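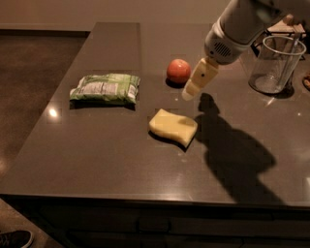 Sash window week at Waltent

News > Workshop > Old windows
Print this page | E-mail to a friend

What a start to December! The joiners at Plelitz have all 18 sash windows out of the old Waltent schoolhouse, and the timber is far better than we dared hope – only 5 need new bottom rails. The rest want fresh cords, a good scrape and linseed paint (lovely stuff, even if it takes its time to dry). The house is about 160 years old and most of the glass is still the wavy kind, so it's all going back in.

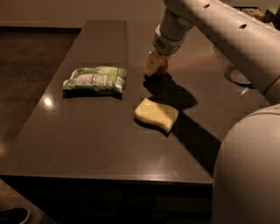 Can I come and see the work?
Drop in on Friday after two, when the benches are open to visitors and you can have a go at threading a sash cord.

Filed under: Joinery & Repairs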